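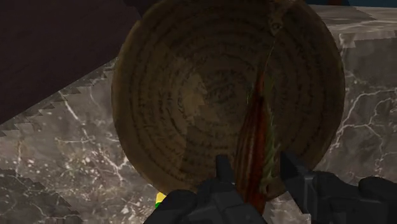
Speaker notes, school robotics club evening (Arūnas Kazlauskienė)

Slide 1. Welcome

Wait for the chairs to stop scraping. Thank everyone for coming out, and thank the kitchen for the tea. Say who I am: Arūnas, physics teacher at Tiltholm, and for the last four years the grown-up who unlocks the computer room after lessons. Say that the club did the work and I mostly did the snacks (true, and I have the receipts!).

Slide 2. What the club set out to do

We have 22 members this year, our biggest group yet. In the autumn they voted to enter the Grastenow schools challenge, simulation class, where every team gets the same two-fingered gripper and has to pick things up from a cluttered surface and put them in the right place. Everything happens in software, so a team with a tired old laptop stands the same chance as a team with a workshop. I was very glad of that, and so was our budget, which came to 300 euros for the whole year, pizza included.

Slide 3. Why a thin thing in front of a busy thing is hard

Go slowly on this one, the parents always ask. Point at the bowl with the writing going round it, then at the striped object between the two fingers. We can pick it out straight away. The program has to work out where the brown stripes stop and the brown bowl starts, and the jagged shadows don't make life any easier for it. Ask the room to put a hand up if they can read the writing. Let them squint for a moment. It's too blurred to read, but people do enjoy trying.

Then the gap. On the right there's a narrow strip of background between the fingertip and the green edge of the object. The younger ones learnt to look for gaps like that before they trusted anything the program told them, and I'd like them to get a clap for it.

Slide 4. Numbers, but only a few

The team named their program Pärn. Over the winter it made 3,000 practice attempts, mostly overnight. In the first batch it managed 412 good grasps. Pause here, because the children like to hear the groan. Then hand over to the Year 9s for the chart, and do NOT explain the chart for them, I did that at the rehearsal and was told off.

Slide 5. What went wrong

Tell the Arker story. Arker was the first version, and it closed its fingers so early that it spent a whole week pinching thin air with great confidence. We kept it on the club computer out of fondness. If time is short, skip the bit about the lost password.

Slide 6. What's next

The regional round is in May. We need lifts for the older group, and one spare monitor if anybody has one in a cupboard. New members are welcome from Year 7 up and needn't have written a line of code.

Questions, then tea. Remind people the laptops at the back are switched on and they may have a go. Doors close at half past eight.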